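Stories > Short Fiction > The Ferry Clock

9 min read

The clock in the ferry office at Bedemari had been eleven minutes slow for as long as Wiesława Makowska had worked there. The boats ran by it anyway. People in the village set their own watches by the church and then took off eleven minutes when they wanted to cross to Vuvska, and children learned to do this before they learned to tie their shoes.

In January the district sent Wojciech Zieliński to take over as manager. He was a tall man with a bad cough and one suitcase. He stood in front of the clock with his coat still on and looked at his phone and looked at the clock.

"It's slow," he said.

"Yes," said Wiesława. She was stamping tickets.

"How long has it been like that?"

"I came here when I was nineteen. It was like that then."

He took off his coat and hung it on the hook by the stove. The hook was loose and the coat fell down. He picked it up and put it over the back of a chair.

The next morning he brought a ladder from the boat shed, climbed up, opened the glass, and moved the minute hand forward. Then he came down, wiped his hands on his trousers and wrote in the log that the clock had been corrected at 7:50.

The eight o'clock boat left at eight. It had two passengers on it. Eleven minutes later the rest of them came down the hill, more than 40 people with bags and bicycles and one goat, and they stood on the landing and watched the boat, which was by then most of the way to the other side.

Ryszard Zalewska was the first one into the office. He drove a truck for the Adamczyk mill and kept it parked on the Vuvska side.

"Where's the boat?" he said.

"It left at eight," said Wojciech.

"It isn't eight."

"It's thirteen past."

Ryszard looked up at the clock. He looked for a long time. Then he went back out and told the others, and they came in one after another to see it for themselves. They didn't shout. Some of them touched the counter as they went by, the way people do at a viewing.

Wiesława sold them tickets for the nine o'clock.

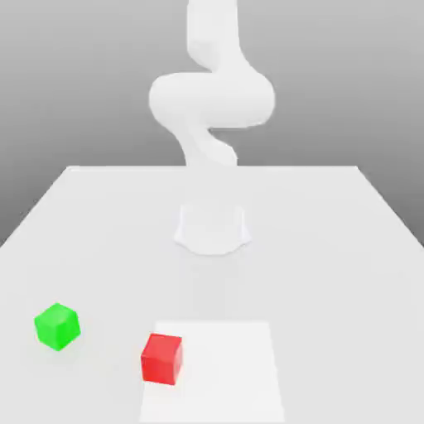 By the end of the week there was a notice on the door, in Wojciech's square handwriting, saying that all boats would depart by correct time. Under it somebody had written in pencil, "Whose?" He took the notice down and put up a clean one. The next day the same word was on that one too, in the same place.

He asked Wiesława who was doing it.

"I couldn't say," she said. She knew the handwriting. It belonged to Aniela Sadowski, who had taught her to read and had taught half the village besides, and who always made her W with a loop in the middle.

Aniela came in that Thursday's rain, as she did every week, to cross over and see her sister. She was eighty-four. She had on a man's raincoat and rubber boots and she had missed the boat.

"Sit by the stove," said Wiesława.

Aniela sat. Wojciech was at the desk with his papers. He had a cup of tea that had gone cold, and he moved it from one side of the desk to the other.

"My husband ran this office," Aniela said to him. "Did they tell you that?"

"No."

"He had the first boat. It held 50 if they stood close. Jarosław Kubiak's grandfather ran the engine."

Wojciech put down his pen. He didn't seem to know whether she wanted an answer.

"The baker used to cross with us every morning," she said. "He had to wait for the second batch to come out. He'd come running down the hill with the trays, and the boat would be gone, and the people over there had yesterday's bread. So my husband got up on a chair one night."

"He changed the clock?"

"He turned it back eleven minutes. That was how long the second batch took."

"He could have changed the timetable."

"The timetable came from the district," said Aniela. "It was printed. You had to write to them, and they wrote back and said 200 copies had already gone out. So he changed the clock."

It was quiet for a while. The stove ticked. Out on the landing Jarosław was coiling a rope that didn't need coiling.

"Is there still a baker?" asked Wojciech.

"No. He died. The bread comes in a van now from the other side."

"Then there's no reason for it."

"No," she said. "There isn't."

She went out to the ten o'clock boat when it came in. Jarosław gave her his arm down the ramp, and Wojciech watched them through the window until she was sitting down inside the cabin.

He worked late that night. Wiesława had left him soup in a pan, and he ate it standing up. He got out the old logs from the bottom cupboard, the ones with the cloth spines, and went back through them year by year. The entries were short. Fog. Ice at the landing. One cow, refused. He found the year he wanted and read every page of it, and there was nothing about the clock anywhere, only a line in March that said the bread had gone over fresh.

He closed the book and coughed for a minute or two and drank some water.

When Wiesława unlocked the door in the morning the ladder was leaning against the wall under the clock. She checked the time against her own watch. Then she lit the stove, filled the kettle and sat down to count the change into the drawer.

Wojciech came in at a quarter to eight by her watch. He had slept badly and had missed a spot shaving.

"I've written to the district," he said, "about the timetable. I asked for ten past."

"They won't do it," said Wiesława.

"No. I don't think they will." He tried his coat on the hook. Someone had put in a longer screw, and it held. "They'll say it's been printed."

Ryszard came down the hill with his lunch in a paper bag, and behind him came the bicycles. He stuck his head in at the door and looked up.

"Is that right?" he asked.

"It's eleven minutes slow," said Wojciech.

Ryszard nodded and bought his ticket. He went out and stood with the others on the landing, where Jarosław had the engine going.

Wojciech took the log from its shelf and turned to the day's page. He wrote down the wind and the height of the water. He held the pen over the paper a little longer, then put the cap back on it and asked Wiesława if there was any tea.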